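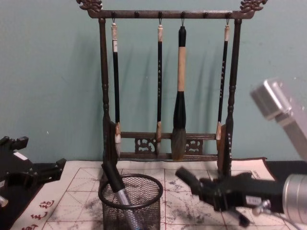
The rack at Bajwa, with the big brush hanging third from the left.

Filed under: Short Fiction / New This Month

The Big Brush

Vivek Shakya wanted $479 for the rack and he wanted me to believe it was a favor.

"With the brushes," he said. "You couldn't get the brushes alone for that."

I had looked up the brushes alone. I'd done it in the car, on my phone, with the heat running. You could get very similar brushes on Torura for the price of a pizza, and they came in a tube.

"What's the label on that one?" I asked.

"Which one?"

"The skinny one on the left. It has a little white label."

He leaned in as if he'd never noticed it. "Inventory," he said. "From the estate."

There was always an estate with Vivek. He had sold my sister a lamp from an estate in Julleo, and when the shade came off to be cleaned there was a sticker inside from a store I could have walked to. She kept the lamp. She said she liked it anyway, and that I had a way of taking the fun out of furniture. I spent most of my working life going through water damage claims, and I've seen a lot of heirloom rugs.

The studio was called Bajwa, after whoever had the lease before Hina Warraich, and she had never bothered to change the sign. She taught calligraphy there in the evenings and let Vivek keep some of his stock on the tables, on the theory that students might buy it. I was a student. I had been to two classes. I had gone because my doctor thought I should do something slow with my hands, and I didn't think much of that theory either.

"They're dragons," Vivek said, touching the carved end of the top bar.

"They're curls."

"They're dragons if you stand over here."

I stood over there. I'll admit there was something dragon-like about them, in the way a cloud will be a rabbit if somebody has just said rabbit. The posts were turned in bulges and rings, like a bed I slept in as a child and hated. The panels along the bottom were carved right through, so that the green of the wall showed in the gaps. It was nice work. I wasn't going to say so with him holding a receipt book.

"And that," he said, dropping his voice, "belonged to a master."

He meant the big one. It made the rest look like knitting needles. It had a wide tan band around the middle and a head of gray-brown hair as full as a squirrel's tail, and it hung down nearly to the lower rails.

"What master?"

"He wrote 4,000 characters a day with it."

"With that? On what, a parking lot?"

"You're a very negative person," Vivek said, without heat. He went out to take a call and I heard him on the stairs telling somebody that Brestalico was practically begging him for it, whatever Brestalico was. A hotel, I think. Later he told Hina it was a restaurant.

Hina came in at ten to six with a bag of clementines and her reading glasses pushed up in her hair. She was past 60 and had the straightest back of anyone I'd ever met, and I hadn't decided whether I liked her. In the first class she'd told us the brush knows when you're lying. I wrote that down in my notebook and put a question mark next to it.

"Is he selling you my rack?" she said.

"Your rack?"

"I let him try. It's good for him." She peeled a clementine over the trash can. "He's been selling it since April. No one has ever come close."

"He says it's from an estate."

"I suppose it will be," she said.

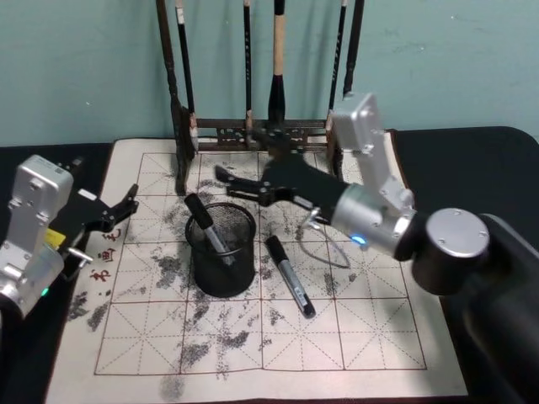
I asked her about the mat then, mostly to have something to say. The felt on the table looked like it had been through a war. It had the red practice grid on it, every square with its dashed lines crossing and running corner to corner so you'd know where the middle was, and over the left side of the grid spread a gray-black stain big enough to lose several squares in.

"Who did that?" I said.

"Different people. That one's mostly me."

"I thought you'd be neater."

"Why did you think that?"

I didn't have an answer. I had figured a teacher's mat would be clean, the way you figure a dentist has good teeth. She handed me half the clementine and I ate it, and then I asked what I'd really been wanting to ask, which was whether the big brush had belonged to anybody.

"My aunt," she said. "She bought it at an airport."

"So it wasn't a master's."

"She thought she was one. She did one very large character every New Year and gave it to somebody who didn't want it. I have nine. I can't throw them out and I can't find a wall for them."

"Were they any good?"

Hina thought about that for longer than I expected. "Two of them," she said.

I don't trust stories with airports in them any more than stories with masters in them. I've had claimants swap out a grandmother for a garage sale halfway through an interview, once they saw I preferred it. It did cross my mind that she and Vivek had this worked out between them, the grand lie first and then the modest one, so that the modest one would go down easy. I looked at her for signs of it. She was picking a bit of white string off her sleeve.

"What would you take for it?" I said. "Just the brush."

"It isn't for sale."

"He said it was."

"He says it's dragons," said Hina.

We could hear Vivek coming back up, still talking, and behind him the other students stamping their feet on the landing. She unhooked the big brush from the rack and held it out to me by the band, handle first. It was heavier than I'd figured. I asked her what I was supposed to write with it.

"Your name, if you like," she said. "Move your sleeve."

Back to top | Contact the editors | All stories copyright their authors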